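Skovolex update brings gentler restores and a fix for network drives

People who look after their own backups will be pleased to hear that a new version of Skovolex, the free backup program that so many home users and small offices have come to lean on over the years, was released in May, and it's a bigger helping than usual. The developers at Herath have spent most of the past year on the restore side of things, which has long been the part that made people nervous.

Until now, bringing back a folder meant bringing back everything in it, and anyone who only wanted one letter or one spreadsheet had to restore the lot to a spare spot and go digging. The new restore window lets you tick single files from any saved backup and see the older copy beside the current one before you commit. If the current file is newer, the program will stop and ask, and it keeps a renamed copy of whatever it replaces unless you tell it otherwise.

The other change that will please plenty of readers (our inbox has been full of this one!) has to do with backups kept on a network drive. Earlier versions could lose their place if the connection dropped partway through, and would start the whole job over the next time the computer woke up. Skovolex now keeps a small running list on the local disk and picks up at the last finished file. In Herath's own release notes, a test folder of 1237 files was interrupted 8 times and still finished with every file accounted for. 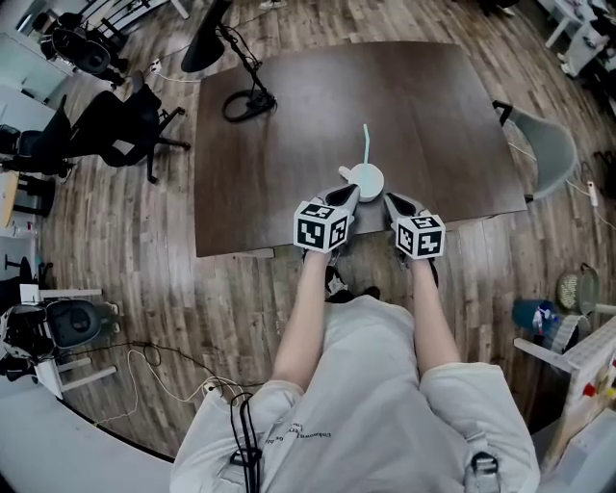 Two hand-held grippers at a dark wooden table, with a mint-green object and its light-blue straw between them.

Encrypted backups have had some attention as well. The password is now checked before the job begins, so a typing slip shows up straight away, and there's a proper screen for changing it later on. Older encrypted sets can still be opened and read, though you'll need to make one fresh full backup before the new password screen will work with them. Do leave yourself an evening for that if you have a large photo collection, and please keep the old set until you've opened the new one and had a good look around.

Alongside all this, the makers of Adalico, the little scheduling tool that many people pair with Skovolex, have put out a matching version of their own. It's worth updating the two together, as the old scheduler doesn't recognise the new job files and will simply skip them. Users of the Flarner file manager will find that its right-click backup menu carries on working as before.

A few rough edges remain. The log viewer still shows only the latest 1000 lines, and the colour of the warning icon is hard to make out on a dark background, which is listed in the tracker as number 524 for anyone who would like to add a comment. The update is offered through the program's own Help menu, and your existing settings are carried across the first time you open it.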